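Gredstead to Get a Puppet Theater Festival, Organizers Say

29th January

The Andier Puppet Festival says it will bring 23 shows to Gredstead in December. We have heard that kind of number before. The last edition promised 70 performers and a parade, and the parade never left the parking lot.

Director Yupin Ongart says this one is different. The main sponsor, Pliltevex, has signed for two years, and the old Wei cinema will be the main stage. The cinema has no working heat at the moment, and the city has yet to approve the repairs.
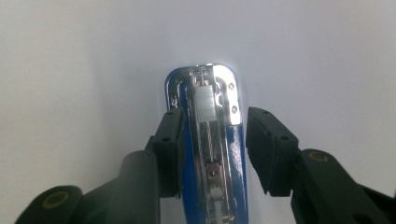 A blue stapler with a chrome channel.

Only six companies are named on the program so far. The rest are listed as "to be confirmed," including the shadow play meant to open the festival. Ticket prices are missing too, though passes are already advertised as "selling fast."

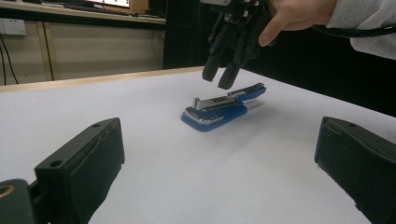 Can I get my money back if a show is canceled?
The festival offers a credit toward another show, with no cash refunds.

Ongart says the full schedule will be posted once contracts are signed.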